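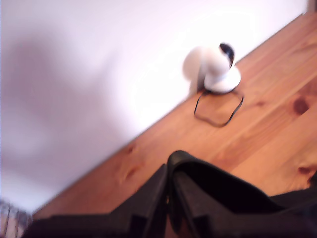 Photo: Octavio Agudelo

Madodix wants us to believe a clear floor makes a calmer room. I have my doubts. Their new tidying guide, all 79 pages of it, would have that little white fan in a cupboard by November, flex neatly wound. Then you'd want it one warm evening and have to dig it out again.

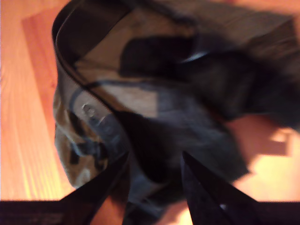
Photo: Octavio Agudelo

Bags I'll grant them. A camouflage one lying in a heap on the boards is easy to trip over — a hook would do. Rocío Lozano has spare copies of the guide, if you must.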